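# Handheld grippers, part four: finger pads and small slippery things

I said last time that the next post would cover the wrist mount. The wrist mount still isn't finished, so it's pads again.

Quick recap for anyone landing on this page first. I'm building a small arm at home, and before the arm can do anything useful I want demonstrations of a person doing the same job with the same kind of fingers. So I work with a pair of handheld grippers, one per hand, and record what they do. The arm itself lives on a shelf in pieces. It has been in pieces since February and I'm fine with that. The fingers are the part I care about right now.

The first set of pads I made were flat and hard. They worked on boxes, pens and a deck of cards. On anything round they were bad. A bead would roll forward out of the tips as soon as I squeezed, and a bangle would swivel until it hung wherever it wanted. I spent two evenings blaming my hands before I swapped pads and saw the difference.

For the second set I poured soft silicone in a mold I got from the Putside workshop, where I rent bench time. Nosipho Makhubela runs the printers there and she redrew my mold so that the release lip was on the outside. My version had it on the gripping face, which left a ridge right where the bead sits. Hers comes out clean. If you are making your own, put the lip on the outside and save yourself the trimming.

The material is a two-part silicone from Brarkotov. It needs to be mixed slowly or it fills with bubbles, and it wants a full night before you pull it. I pulled one early and it tore at the corner. I still have that one and use it as a test piece for glue.

Jewelry is what I use for the hard cases. It's cheap, it comes in a lot of shapes, and it punishes you for squeezing too much or too little. 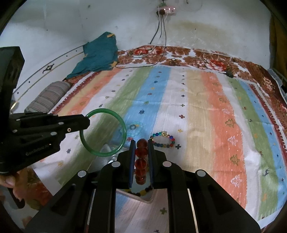 A stiff bangle and a string of beads ask for opposite things. With a bangle I can hook it over the tips and carry it with almost no squeeze at all. The weight does the work. A beaded bracelet has no shape of its own once you lift it, so the only thing you control is the spot you pinched. Everything below that swings. If I pick it up and move right away, the swing carries into the next motion and the recording is a mess. Waiting for it to settle before moving fixed most of that, and it also made the runs easier to line up afterward.

I have more than 300 runs saved so far. I threw out 66 of them, nearly all from the hard pads. The ones I kept are sorted by object and by which hand did the lifting. My left hand is worse at this and I've been making myself use it more.

Some notes on things that went wrong, mostly so I remember them:

- The glue I bought first (Stalance, the thin one) doesn't hold silicone. It peels at the front edge after a day. A primer helps. A screwed clamp plate helps more.
- Both hands reaching for the same spot is a problem. The fingers are wider than they feel, and I kept knocking one set into the other. I now lay things out with a wider gap.
- Clear beads are hard to track in the video. I don't have a fix. Softer light made it a little better.
- Sessions longer than 40 minutes are a waste. My grip gets lazy and I can see it in the traces.

Next is the clasp problem. Opening a clasp takes one hand to hold and one to pull, and I can't do it with these pads yet. Becerra sells a narrower tip that might fit, but I'd have to redrill the finger plates to mount it, and I only have one spare pair. I'll try a printed version first and cut it down with a file.

The mold file with Nosipho's changes will go up once I've fixed the scale. The current one comes out 2 mm short.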